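Skustport

Two-handed tabletop pick and place, recorded in a shared workshop

What's in here

Skustport is the dataset (plus a handful of scripts) that came out of me and Fatos Nikolovski trying to get a two-armed robot to put a thing on a plate. That's the whole task. Pick up the small round thing, put it on the plate, let go, get your hands out of the way. I figured it would take a couple of weekends and I was wrong by most of a year, so please be kind about the folder names, some of them go back to when I thought this would be a quick one.

We have almost 2,000 episodes in the release. Another 303 are sitting in a folder called "rejects" and I'd really encourage you to look at those too, because the ways a hand can fail to let go of a bun are more interesting than you'd think!

The code that talks to the arms is called Kultow and lives in its own folder. The converter that turns the raw logs into training-ready files is called Tosura. Shahzad Kakakhel wrote most of Tosura and all of the parts of it that work on the first try.

The booth

The robot works inside a little white-paneled booth in the corner of our workshop (the Kinsella, if you're local, second door past the lathe). We started out on an open bench and the lighting drove me nuts. Somebody would roll up the big door at 4 in the afternoon and every frame after that looked like a different planet. So we put up white wall panels, put a white table against them, and stopped recording on the bench completely. None of the bench episodes are in this release.

The table is white too and has picked up scuffs and a few dark specks. I used to wipe it down before each batch and then I quit doing that, so if your model gets weird about specks, let me know, I'd love to see it.

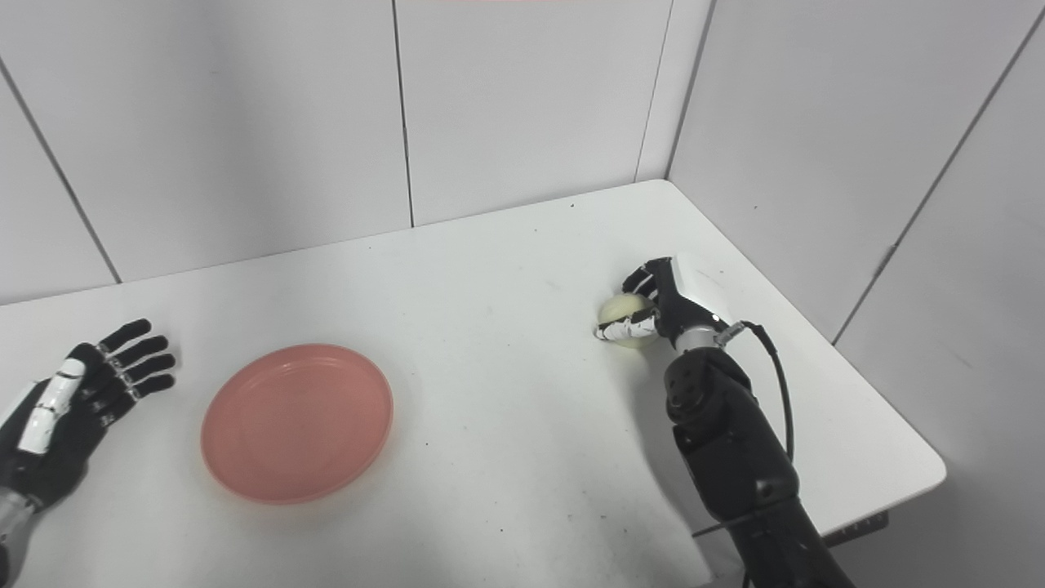 The hands took the longest. We went through two grippers before switching to hands with fingers, and I have mixed feelings about that even now. A gripper closes or it doesn't. With fingers you get a thumb that wants to show up before everyone else, and a round object will happily squirt out sideways if the thumb wins. What ended up helping was slowing the thumb down and letting the other fingers come over the top first. That setting is in kultow/hands.yaml under thumb_delay, and if you only change one number in the whole repo, play with that one.

Cables are the other thing. Leave more slack at the wrist than you think you need. I had mine nice and tidy and tight at first, and the first big wrist roll yanked a connector half out, and then I spent an evening blaming Fatos's firmware for it. (Sorry, Fatos.)

How the episodes are laid out

Each episode is a folder with the head camera video, the joint log for both arms, the finger log for both hands, and a small text file with the instruction we gave. Instructions are plain English and not very consistent. "Put the bun on the plate" and "bun goes on plate please" are both in there. Shahzad wanted to normalize them and I talked him out of it, so if you hate that, it's my fault.

Both hands are logged all the time, even when one of them is just hovering next to the plate doing nothing. Please don't throw the idle hand away. Early on I trained on the busy arm only, and the other one drifted into the middle of the table like it had somewhere to be.

The joint log and the video are lined up by timestamp. There were 6 sessions in September where the clock on the logging computer was off, and Tosura fixes those when you run the converter. If you read the raw files directly you won't get the fix, so check the notes file in those folders before you complain about lag.

Start poses

I didn't want every episode to begin from the exact same spot, so the arms start from one of eight poses with a bit of random wiggle added. The pose names are in poses.txt. Some are comfy ones with the hands up on either side, some have a hand low near the table edge, and a couple are just awkward on purpose. We also move the object around by hand between episodes, and sometimes it ends up in a place where the robot has to make a real reach for it. Those are tagged "far" in the index file. The tagging was done by eye, mostly by me, mostly late, so treat it as a hint.

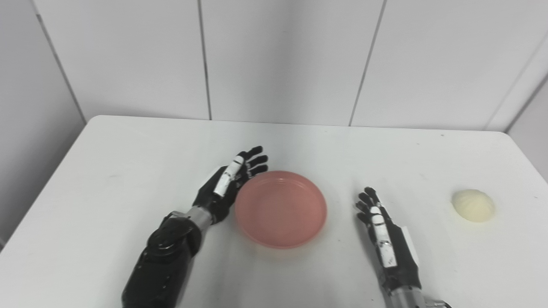

Hands up on either side, pink plate still empty, bun over by the right edge of the table.

Running it

Install the requirements, point Tosura at the raw folder, and go make some coffee. On my old desktop the full conversion takes most of an evening. There's a small sample folder if you just want to see whether your loader works, and I'd start there, because finding out about a path problem at midnight is no fun at all (ask me how I know).

Known problems

The index file lists a few episodes twice. Harmless, but your counts will be off.

The finger log has no force readings. We meant to add them and never got to it. You can guess contact from how far a finger stops short of where it was told to go, and there's a script called guess_contact.py that does it badly.

Everything was recorded in one booth with one kind of light, so don't expect a policy trained on this to do well on your kitchen counter. Mine didn't.

Using it

Do whatever you like with the data, and please say where you got it. If you find a broken episode, open an issue with the folder name in the title. Fatos reads those more often than I do.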